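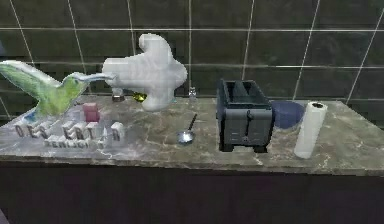
## 4. Simulated home and preparation of the build

The arm was built in a shared workshop which is open to its members only in the evening. Our bench there is 90 cm wide, and it has to be cleared at the end of each session. For this reason a large part of the design was checked in simulation before any part was cut. In this section we describe the simulated home and how it influenced the build.

### 4.1 Rooms and objects

The simulated home has a kitchen and a bedroom. The kitchen was modeled first. Its counter has a marble surface and stands before a wall of dark square tiles. On the counter we place household items such as a toaster, a spoon, a bowl, a small glass bottle and a paper towel roll, and also some shapes that are less usual for a grasping study, for example a green hummingbird figurine and a row of white letter blocks. The long thin beak of the hummingbird is a difficult case for our collision check. In the first version of the planner the beak was covered by the same convex hull as the body and wings, and the planner then refused many reaches that were in fact free. Wenjie Hou divided the model into separate hulls, and the refused reaches went down from 139 to 37 over the same set of 300 starting poses.

The letter blocks gave a problem of another kind. They are pale and a little translucent in the render, and our segmentation often joined two neighboring letters into one object. We did not correct this in the renderer. Instead, we accept the joined object and let the gripper approach from the end of the row, where the error is less harmful.
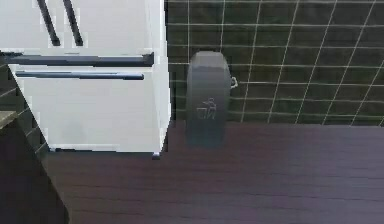

Reach height was decided mostly by the large appliances. The refrigerator has two upper doors with vertical handles and a lower drawer with a horizontal handle, so one appliance asks for two wrist orientations at two different heights. Our first drawing had a fixed column, called Pedeo in our notes, and it could serve the upper handles or the drawer handle but never both. The second drawing, Tultell, has a column that slides on a wooden rail, and this is the one we built. The rail was cut by Gunhild Toft from a beech board left over from another project in the workshop.

The tall gray trash can next to the refrigerator is treated as a fixed obstacle. It limits the base more than we expected – the robot must stand in front of the appliance and turn, and the turning circle of Tultell is not small. We moved the battery box from the side of the base to the back after we saw this limit in the planner.

### 4.2 Low and open areas
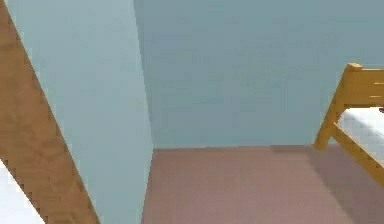 Bare surfaces are hard for localization. In the bedroom the walls are plain blue-gray and carry no pictures or windows in the area near the bed, and the floor is of one color. The visual odometry finds very few points on such surfaces. Habibur Navaratnam proposed to use the bed itself as a landmark, with its corner post as a vertical feature and its side rail as a long straight edge. This works well enough when the post is in view. When only the mattress is in view the estimate drifts, and we then stop the base and turn the head until the post is found again.

The side rail was also used to choose the lowest position of the column. The forearm has to pass over the rail without touching it, and we kept the same clearance on the real machine by fixing a wooden stop to the lower end of the slide. The stop is screwed and not glued, so that it can be moved later.

**Figure 1.** Rendered views of the simulated home: the kitchen counter with its objects (first), the refrigerator and trash can (second), and the corner of the bedroom with one end of the bed (third).

### 4.3 Differences from the real machine

The joint limits in simulation are those of the drawing. On the built arm the elbow stops slightly earlier, as the cable sleeve becomes tight. Po-yen Tseng measured the real limit and we repeated the drawer reaches with the new value; these are the numbers reported in Section 5.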